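Teaching a home arm to pick up plastic fruit
Part 4: lighting, and the first grasps

By now the arm is bolted down, the hand closes when told to, and you have apologised to everyone you share the workshop with. Time to give it some shopping.

Clear the table first. A plain white top makes the fruit easy to find, but it throws glare, so keep the exposure fixed. Auto exposure cost me most of August.

Next, the lamp. Any bendy desk lamp will do. Aim it across the table, low down, and route its lead well clear of the elbow. Mine has been on the floor twice.

Start with 2 items and leave a hand's width between them. Run the open-hand pose, check that every finger spreads, then lower the wrist in small steps. Add a third item once the first two bore you. Long, ridged things are harder than round ones, and anything with leaves is a menace. 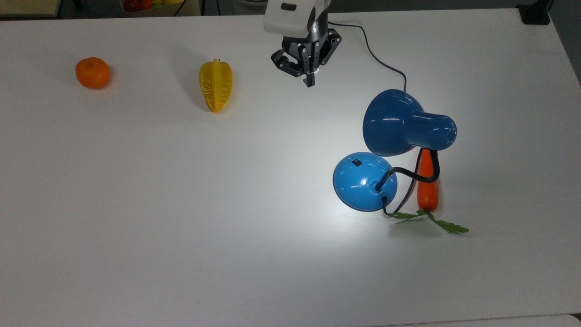
Tangerine, star fruit and carrot laid out, hand open over the table.

Save each attempt, including the bad ones. I have 208 so far, almost all of them tangerine. Idun Ljungberg's grasp script, linked in Part 3, will sort them by item if you name the folders properly. I did not.

Part 5: the carrot.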